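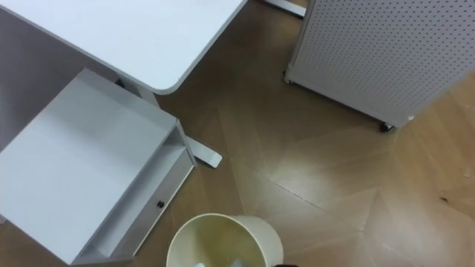
White desk and drawer cabinet with a black knob.

The reservation deposit has a bad name it does not deserve. Most of the complaints I read about it are complaints about how a particular restaurant worded its booking page, and that is a separate problem with a cheap fix. The deposit itself is a pricing tool. It puts a number on something that used to be given away, namely a table held empty at the busiest hour of the evening.

Zidetbridge is a useful place to look at this. The town has one street where people go out to eat, and the dining rooms on it are small. When Draster opened a second location there in March, it took over the old bank building and brought its booking policy with it: a charge per person at the time of booking, credited to the bill, and lost if the party cancels on the day. The reaction was loud. Within a few weeks two other places on the street had adopted some form of the same rule, and the reaction to those was quieter. People had by then learned what the charge was.

The arithmetic is simple. Take a room with 13 tables and two seatings. A table of four that does not arrive for the first seating is a loss of four covers, but the kitchen has already bought and prepped for them and the server is already on the clock. Fish that was portioned in the afternoon is worth less the next day. If the table is near the door, a walk-in party may fill it. If the restaurant is upstairs, as Stelmakh is, there are very few walk-ins and the table stays empty until the second seating. The cost of the empty table does not vanish. It is spread over the people who did come, through the menu price.

So the diner who keeps every booking is already paying for the diner who keeps half of them. The deposit moves that cost back to where it started. I have not seen a good argument that this is unfair. I have seen arguments that it is unfriendly, and those deserve a longer answer.

The first is that a restaurant is supposed to be a form of hospitality, and that asking for money before the guest has sat down makes it feel like buying a train ticket. There is something to this. But the same people buy theater seats in advance and do not feel that the theater has been rude. The habit is what differs. Restaurants held tables for free for a long time when bookings were made by phone, and a phone call has some friction in it. You had to speak to a person, and you had to speak to that person again to cancel, or know that you had failed to. An online form removed that friction on both sides. It is now possible to hold tables at three restaurants for the same evening and decide at 6 p.m., and some people do.

The second argument is that deposits shut out people with less money to spare. I take this one more seriously. A charge for a family of six, held on a debit card for a month, is a real sum. The answer is to hold a card number and charge only on a no-show, which Stelmakh does, or to waive the charge for the early seating, which is easier to fill. Solldale, at the other end of the street, takes no deposit before 7 p.m. and asks for one after. I think this is the best version I have come across. The charge applies only to the hours when an empty table costs the most.

The third argument is that life happens. Children get sick and trains stop running. A good policy leaves room for this in writing, and does not make it depend on who answers the phone. Moving the deposit to another date should be free once. After that, the restaurant can use its judgment.

Where I part ways with the operators is on wording. Several booking pages I tested put the cancellation terms after the card details, in gray type, or used the word "fee" in one place and "deposit" in another. These are different things. A fee is gone. A deposit comes off the bill. Draster's page used both words for the same charge when it opened, and I would guess that half the anger came from there. It has been corrected, although the confirmation email still says "fee."

There is also the question of what happens to the money when the table is resold. If a party of two cancels at noon and another party takes the table, the restaurant has lost nothing, and keeping the deposit is hard to defend. None of the places I have named says what it does in this case. They should refund it and say so on the page. The booking software already knows whether the slot was filled.

I would also like to see the menu price respond. If no-shows were being paid for through the price of the main course, and no-shows are now rare, part of that cost should come back to the diner. I do not expect it. Rent and wages will take it first. But a restaurant that defends its deposit on grounds of fairness has accepted the principle, and its regulars are entitled to ask.

Comments

tablefortwo_ok
The resale point is the one that gets me. Lost a deposit at a place in the city, walked past at eight and the table was full. Have not been back.

Marrow & Rye
Former floor manager. We tried holding card numbers without charging and a lot of the cards were declined when we ran them. Taking the money up front is the only version that worked for us. Agree on the wording though.

pennyloaf
Solldale did let me move my date twice, for what it's worth. The early seating is good value if you can eat at 5:30.

gravyboat77
Or just show up when you said you would.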